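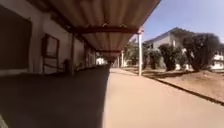

Gidey Walking Umbrella, full length

I've been selling umbrellas out of my little shop in Zuvcombe for a good while now, and this is the one I carry myself. It's the long, old-fashioned kind with a crook handle you can hang off your arm while you dig for your keys (or off a café chair, where you'll promptly forget it, so there's a name tag in the box).

The canopy comes in charcoal grey, bottle green or a mustard colour I was sure wouldn't sell and now can't keep on the shelf! It opens with a push button, and the ribs are fibreglass, so they bend in a gust and spring back. I've had mine flip inside out 2 times on the hill by the post office and it just popped back into shape.

What it's not good for is stuffing in a backpack. If you want something small, have a look at the Neretti folding one, it's lighter and costs a bit less, though you'll get wet knees in a proper downpour.

Between one covered walkway and the next is where you'll want it most, that dash across the open bit with an armful of groceries. The button works fine with gloves on, I tried it all through December.
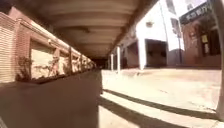
Looking after it

Leave it open to dry, please! Rolling it up damp is how you get that musty smell. A soft brush and lukewarm water will take care of mud. If a rib tip comes loose, send me a message and I'll pop a spare in the mail, no charge.

Ordering

I ship on weekdays, and you've got 15 days to send it back if the colour isn't what you hoped. The wooden handles come from Drurkier and the grain varies, so yours may be lighter or darker than mine. Mustard is back in stock as of February 13, 2026.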